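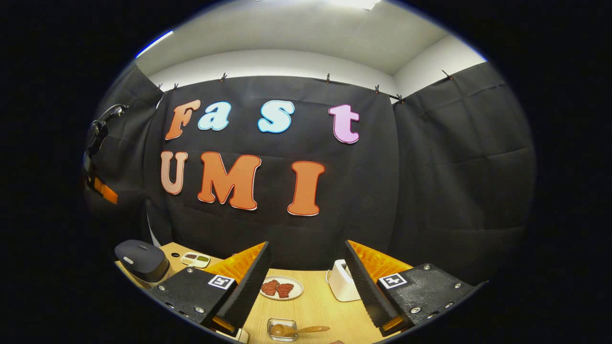

Does marinade in a bowl go off if it's been near the meat?

Renu Bhatia
Two pieces of meat on a plate, small glass bowl of light brown stuff next to it with a wooden spoon across the top. My sister-in-law says whatever I have left in the bowl after brushing can go on the table as a dip. I have my doubts — the spoon has been back and forth between the two. She got this from a recipe card that also says the meat needs 14 minutes a side, so I don't rate it highly.

Tarun Gautam
Never had a problem. Boil it up if you're fussy.

Anju Saxena
"Never had a problem" is what everyone says until January, when half my family did. If the meat was raw when the spoon touched it, don't serve what's left cold. Boiling it properly is fine, but a quick warm through is not boiling, whatever the card says. I spoon some into a separate dish before I start and leave the rest for brushing. Clean spoon for the cooked side too. And I wouldn't trust 14 minutes for anything without knowing how thick it is — get a thermometer and ignore the card.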